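Two Hands Are Better: The Laundry Project Moves On

Members who came to the September open evening will remember the folding rig from the Trornby workshop, the one that could flatten a dish towel and then drop it on somebody's foot. It has come a long way! Over the summer we rebuilt the mounts, moved to ribbed gray bodies with blue finger pads, and switched to training from demonstrations. You hold a gripper in your hand and do the job yourself, and the recordings teach the arm. It means the learning can happen wherever the laundry is, which in my case is all over the house.
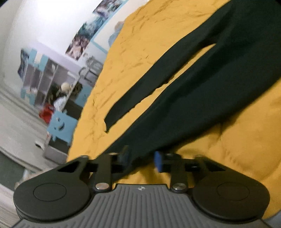 Roksolana Yatsenko

Cloth is wonderful stuff to build for, and it's maddening too. A block stays the shape you left it. A pair of pants has a new shape every time you let go, and dark fabric hides its own folds so well that half the work is finding an edge worth pinching. We've had our best results coming in low with the jaws slightly open and letting the tips press a little into the bedding, so the lower layer slides in between the pads. Come in from too high and you pick up the top layer only, and then you're dragging a leg across the bed and swearing at it.

Ilir Atanasov cut 4 sets of pads for us to try (thank you, Ilir!). The first were too slick for cotton, the second grabbed the comforter along with everything else, and the third peeled off in an afternoon. The set we're using now is softer at the tip and firmer behind, and I love it. Pads are held on with a black backing piece that you can swap without taking the linkage apart -- a huge relief to anyone who worked on the old Dabbas hand with its tiny clips.

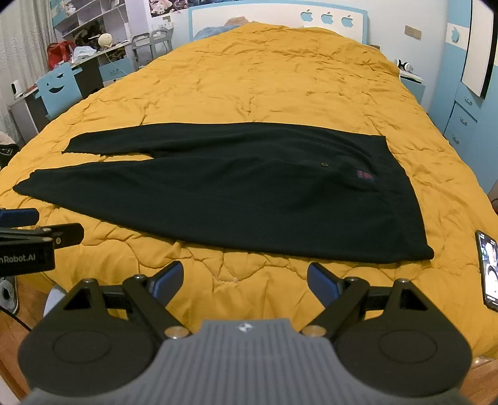
My own corner of this project is the folding order, and I've been drawing it out on scrap paper for weeks. For pants I want one leg brought over the other first, then the hems up toward the waist, then one more fold to finish. Fine on paper. But lay a pair out sideways with the waistband to the right, and the near leg reaches farther left than the far one, with its cuff folded to a point, so a plan that says "match the hems" needs a cuff-straightening step before it can do anything useful. I've added that step, and a wait so the second hand can get hold before the first one lets go.

Taras Lysenko is sorting the recordings. We have 4,000 short clips so far, and he'd like 20 more sessions before we train again, with as many kinds of clothing as people can bring. Old sweatshirts, kids' leggings, anything with a stubborn collar. If you'd like a turn with the grippers, leave your name on the sheet by the Trornby bench. Small hands are fine, and so are left-handers -- we're short of left-handers.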